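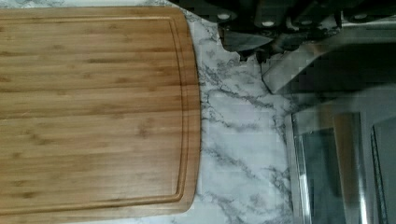

Glaze notebook, August

Opened the kiln at 7 in the morning. It was still too warm to unload comfortably, so I left the lid propped and wrote up the bucket notes first.

Bisque went to 1,004 C on the Jikus controller, same as last month. No cracks in the flat pieces. One mug had a handle pull away at the lower join, and that was my own fault for attaching it too dry. The Kļaviņa clay is coming out paler than the previous bag. I held a shard of each side by side at the window and the new one is closer to cream. Porosity seems the same. Water soaks in at the same speed and the glaze coat builds up normally.

Stekum base, new batch

Mixed 4,000 grams dry weight. Feldspar from Vovirow, new sack, opened this week. Everything else from the old stock. Sieved twice. The second pass left almost nothing on the mesh, so once would have been enough.

The new feldspar is slightly grayer than the old and clumps less. I added the water slowly and stopped when the mix ran off the stick in an even sheet. It settled hard overnight. There was a solid layer at the bottom that took a good while to break up with the paddle. The last batch didn't do this. I added a small amount of bentonite mixed to a paste first, and by late afternoon it was staying up better. Write the bentonite on the bucket label, it isn't in the printed recipe.

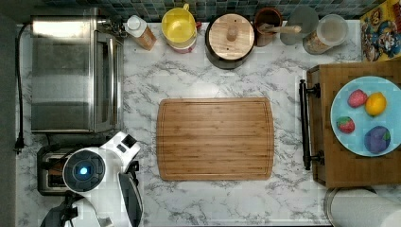 Is the hard settling caused by the new feldspar?

Probably, but the water could be part of it too. The sink in the glaze room was being worked on and I filled from the outside tap, which I have never used for glaze before. Next batch gets the new feldspar with water from the usual tap. If it settles again, the sack is the cause.

Test tiles

Tile 273 is the plain base with no colorant. Clean, glossy, slightly milky where it pooled at the foot. Pinholes along the top edge only. I think the coat was thin there from being dipped upside down and held too long. The tiles after it have copper carbonate in rising steps, and then the same steps again with a little cobalt added.

Copper alone is a disappointment. The low steps are a weak green that looks like a mistake. The middle is better, but it goes muddy where it crosses the texture lines. The top step turned dark and metallic on the rim and I would not put it on anything for food without having it leach tested first.

Copper with cobalt is where the series gets useful. The lowest step is a soft blue with some green in the thick parts. The next one up is a proper teal. After that the cobalt takes over and they all look the same from across the room. I see no point in repeating the upper steps. Better to split the difference between the first two and look at thickness there.
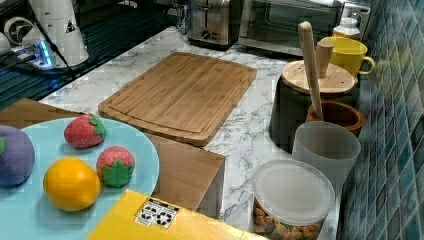
For the tableware order I need two colors out of the Stekum base: a plain light one for plates and a darker one for the insides of bowls. The light one has to be quiet. Food is going on top of it and a lot of movement in the glaze would fight with that. The light blue plate with the toy fruit on it is the right sort of value, pale enough that the orange and the red strawberries stay the strongest things on it. Our lowest copper-cobalt step is darker than that. I would cut the cobalt by half and leave the copper alone. For the bowls, the second step can go ahead as it is.

Application

Dipping beats pouring on the plates. Poured ones show a crescent where the glaze overlaps, and it doesn't melt out. Tongs leave marks in this glaze that do need touching up with a brush -- the old base healed them, this one doesn't. Let the touch-up dry and rub it flat with a finger before loading.

Wax the feet higher than usual. The copper steps moved further down than the plain base and one stuck to the shelf. I got it off with a chisel and lost a flake of kiln wash.

To do

Grind and rewash the middle shelf.
Remake the broken-handled mug.
Mix small cups with half cobalt, and one at a quarter in case.
Glaze four plates for the next load, two dipped once and two dipped twice, and mark the undersides in iron pencil before they go in.
Ask Vovirow whether the feldspar comes from a new source. The sack printing has changed, and the lot number is in a different place.

Kiln is booked for bisque tomorrow, so the glaze load goes in after that. Roughly half the bottom shelf is still free if anyone has small things.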